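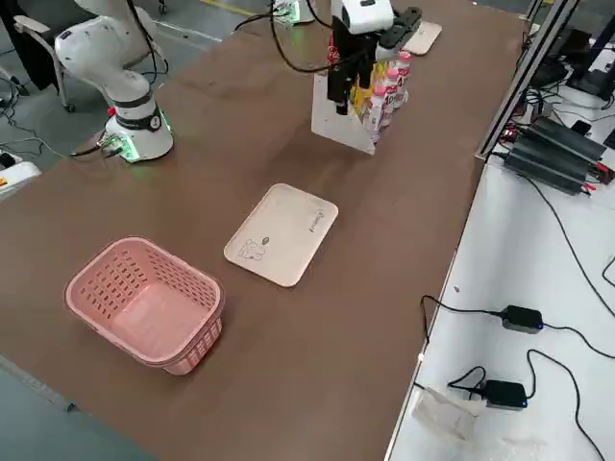 Torneio solidário de golfe em maio: alguém vai?

Fórum > Golfe amador > Provas e torneios

greensul62
Apr 23, 2019
Abriram as inscrições para o torneio solidário da Kenine, no fim de maio. São 18 buracos, equipas de quatro, modalidade scramble, saída em shotgun às nove. A inscrição custa 184 euros por jogador e inclui green fee, almoço e um saco de bolas para o driving range. A receita vai para o transporte de doentes em tratamento oncológico. Somos dois e procuramos mais dois, de preferência com handicap até 28.

marta_ferro7
Joguei no ano passado. Campo bem tratado, almoço razoável, ritmo péssimo. Demorámos quase seis horas porque havia duas equipas por tee nos pares 3. Se repetirem a fórmula, não conto voltar.

tozé_bogey
184 euros é muito. O green fee normal naquele campo não chega a metade disso. Quanto vai mesmo para os doentes? No regulamento não encontrei nada.

greensul62
Está na segunda página, em letra pequena: 62 euros de cada inscrição. O resto paga campo, almoço e prémios. A Bonsu oferece os polos e a Allus paga os buggies.

tozé_bogey
Ou seja, um terço. Prefiro fazer um donativo directo e jogar noutro sítio. Não digo que seja vigarice, mas chamar-lhe solidário com essa percentagem custa-me um bocado.

pat_e_putter
Discordo. Há ainda o leilão ao jantar e o concurso de putting, e esse dinheiro vai todo para a causa. Além disso, quem lá vai jogar dificilmente faria um donativo de 62 euros num dia qualquer. Eu pelo menos não fazia.

marta_ferro7
O leilão do ano passado teve 33 lotes e metade ficou sem licitação. Camisolas assinadas por jogadores que ninguém conhecia.

naima.es
Boa tarde. Sou a Naima El-Sayed, trato das inscrições. Duas informações: este ano o limite é de 28 equipas e só haverá saída dupla nos pares 5, o que deve resolver as demoras. As contas da edição anterior são enviadas a quem pedir por correio electrónico. O seguro de acidentes está incluído e é da Indix.

tozé_bogey
Obrigado pela resposta. Porque é que as contas não estão no site?

naima.es
Passei a sugestão à organização. Por agora é só por pedido.

pat_e_putter
Naima, os handicaps são verificados? Há dois anos ganhou uma equipa com 17 abaixo do par e ficou muita gente a torcer o nariz.

naima.es
Sim. É preciso indicar o número de federado — quem não tiver joga com handicap máximo de 18 e não entra na classificação líquida.

shank_do_norte
greensul62, tenho handicap 22 e um cunhado com 26. Se ainda houver lugar, alinhamos. Só preciso de saber se dá para alugar trolley, que ele não gosta de buggy.

greensul62
Há trolleys, pedem-se na recepção do clube. Mandei-te mensagem privada com o meu contacto. Equipa fechada.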